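Subject: Re: [arm-club] Two-arm table, sorting run and the scripts folder

On the folder question first. I moved everything into the Ledach share this morning, one subfolder per task. The old location is read-only now. If your script still writes to the old path it will fail silently, so please check before your next session.

Replying to the rest of the last message inline.

> I tried to catch up on the sorting task and I can't tell
> which episodes we are keeping. The log says 141 but there
> are more files than that in the folder.

141 is the right number. The extra files are the 21 test episodes from before we changed the camera mounts on the wrists. They should have been in their own folder and now they are. Don't train on them. The view is different enough that the Gestix loader will take them without complaint and you will get a worse policy with no warning.

> Also, are we still doing one bottle at a time, or is the
> handoff part of the task now?

Both, as separate tasks. Single pick is done unless somebody finds a problem with it. Handoff has 69 episodes and needs more. For handoff, the left arm picks, the two grippers meet near the middle of the table, and the right arm takes over. Please don't do the handoff over the back edge. A few of the early episodes have it there and the right elbow gets very close to the wall.

> Last thing. Is there a fixed layout for the objects? I set
> it up from memory and I think I got it wrong.

There is no fixed layout and there shouldn't be one. Move things between episodes. The rules are only these:

- Fruit basket stays at the back right.
- Keep the base mounts and the rail clear.
- Bottles can be standing or lying down. Mix them.
- Loose caps are fine, but write it in the notes column.

Two views of the whole table, and one from a wrist between them:

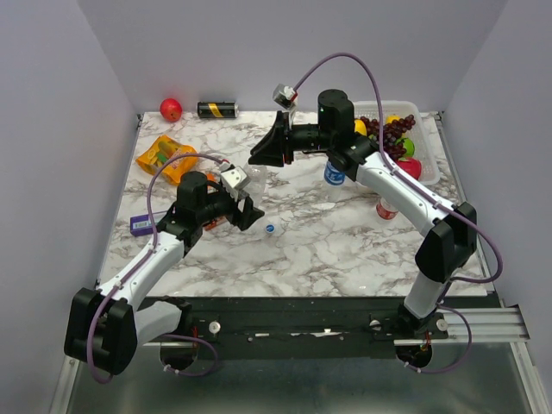
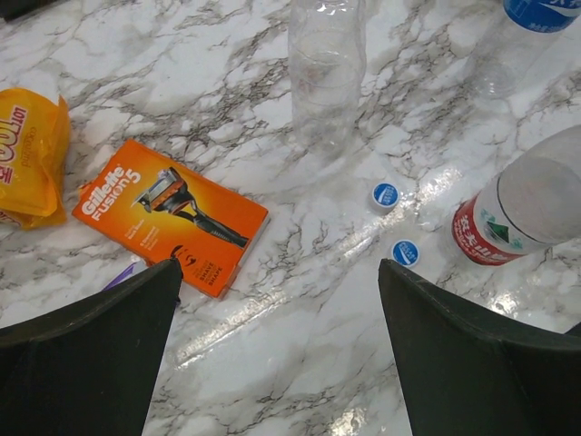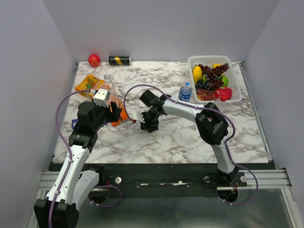 If your setup has about that much clutter, it's fine. Early on we were too neat and the policy learned to expect a lot of open space near each bottle. It did badly as soon as a snack bag was anywhere close.

Glare is still a problem on the marble covering. I asked in the Yazdani lab if they had any matte film left over and they have one roll, which may not be enough for the full table. Until we know, leave the overhead lights as they are so that all the data at least matches. Don't turn off half of them for one session.

For the July demo we agreed on 3 tasks: single pick, handoff, and fruit to basket. The fruit one has no owner yet. It needs someone who can do two evenings of teleop and then run the Jurner evaluation script afterward. The script is slow but you don't have to sit with it. Reply to the list if you want it.

One more request. When you finish, park both arms before you cut power. The left one was found hanging over the table edge again, and the cable was pulled tight. I checked the connector and it's okay, but we only have one spare.

I'll be in the lab from 4 p.m. tomorrow if anyone wants to go over the handoff before recording.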